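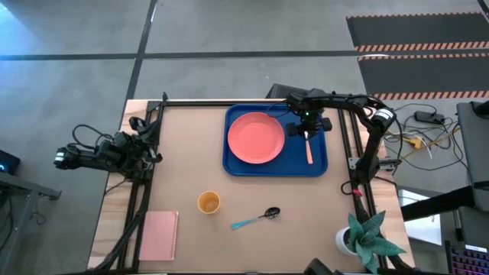
Tray suppers – what goes where?
Forum: Table and Kitchen

gudeta_gran
Right, I have become a tray person and I am thrilled about it! Dark blue, rounded corners, a proper raised rim so nothing slides off on the way down the hall. I put a coral pink plate on the left half and the cutlery down the right-hand side, handle towards me, and it just works. The pink on the navy cheers me up every single time. My sister says the plate ought to go in the middle and the fork on the left "like a civilised person". What do you all do?

Caoimhe Mac Mathúna
Oh I love this. Pink on navy is gorgeous, and a pink handle to go with the plate is even better. I'm with you on plate to the left. Put it in the middle and you end up with two silly strips either side that won't take a glass or a bowl.

brustano71
Sister is right, sorry. Fork left, knife right, plate between them. It's how a table is laid and a tray is only a small table.

Caoimhe Mac Mathúna
It's a small table you have to walk about with though! And if supper is risotto there's no knife anyway, so why keep a gap for one?

brustano71
Then you put the fork on the left and the gap on the right. I will not be moved on this.

tinpot
Depends on your tray. Mine is from the Kaltenside market and is nearly square, so plate in the middle is hopeless. My mum's is long and thin and you could lay it for a wedding.

Aiman Tuhumury
Hello, keen tray user, six years in. I'm left-handed so everything is flipped, plate on the right and spoon on the left. My one bit of advice is to keep the handle inside the rim. I used to let the end of the fork stick out over the edge and caught it with my sleeve on the stairs – beans everywhere, carpet has never forgiven me.

gudeta_gran
Ha! Poor carpet. Yes, mine goes inside, end of the handle pointing at the near rim. Do any of you use a mat under the plate? Mine slides a bit when I turn the corner by the coats.

tinpot
Damp bit of kitchen roll, folded once. Free and you wipe the tray with it after.

Caoimhe Mac Mathúna
Seconding the kitchen roll. I bought a Zirkel mat in April and it's lovely and grippy, but it holds on to every crumb and you have to scrub it with a brush.

Aiman Tuhumury
I like my Zirkel one! I cut it down to just a bit smaller than the plate so it hardly gets dirty. Goes in the sink with everything else.

brustano71
If the plate were in the middle the tray would balance and you wouldn't need a mat.

gudeta_gran
Oh go on then, I'll try it your way tonight with the fork on the left and report back. But if I get soup on the coats I'm blaming you and my sister both.

tinpot
Hang on, soup? With a flat plate?

gudeta_gran
Bowl on top of the plate! Bread goes round the edge. Best supper there is.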